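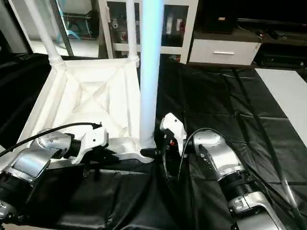
The white stool on its side, three legs in view.

Apr 6, 2018

Up before light to feed. Cool enough for a jacket. Bae had cleaned up his hay overnight, so I gave him the same again and half a scoop of pellets. Sukenov left most of his and stood at the back of the yard looking at the road. He does that when he knows the float is going out.

Loaded both by six and drove to Virport for the practice day. Amra Vasić had the cattle in already, a fresh mob of Angus cross weaners, quick and a bit silly. She said to expect the first few to run the fence and she was right. I drew up early with Sukenov. He was flat in the herd but he read the second cow well and held her in the middle of the pen longer than I thought he would. Lost her on the left turn. He is still dropping his shoulder going left and I am still leaning to help him, which makes it worse. Amra told me to put my hand down and sit on my pockets. Did that on the last cow and he stopped straight.

Bae went after lunch. Woo-jin Cheon rode him for me so I could watch from the ground. He is a different horse with someone quiet on top. Woo-jin let him get to the cow on his own and only picked up the rein twice. I have been hurrying him. Wrote that on the back of the entry form so I would read it again.

Woo-jin thinks Bae should go in the novice at Trarnavier in September. Entry is $210 for the 2 rounds, plus the cattle charge, and the drive is long enough that I would have to stay over. I said I would think about it. Sukenov is not going anywhere until the left side is fixed.

Farrier was meant to meet us there and rang to say he was held up. Bae's near front is getting long. Rebooked for next week at home.

Home by four. Hosed both horses and checked legs. A little heat in Sukenov's off hind, nothing much to feel. Cold hosed it again after tea and it was down. He gets tomorrow off and a walk in hand the day after.

Unpacked the float and found the stitching going on the back cinch again. Put it by the door to take to the saddler. Need to order chaff and wormer, and ring Amra about whether she wants the spare panels back.

Practice plan for the week: Bae on the flag for five minutes, no more, then a long walk out. Stops and backing with Sukenov once the leg is right, everything to the left at a trot before I ask for any speed.

Bed early. Wind getting up.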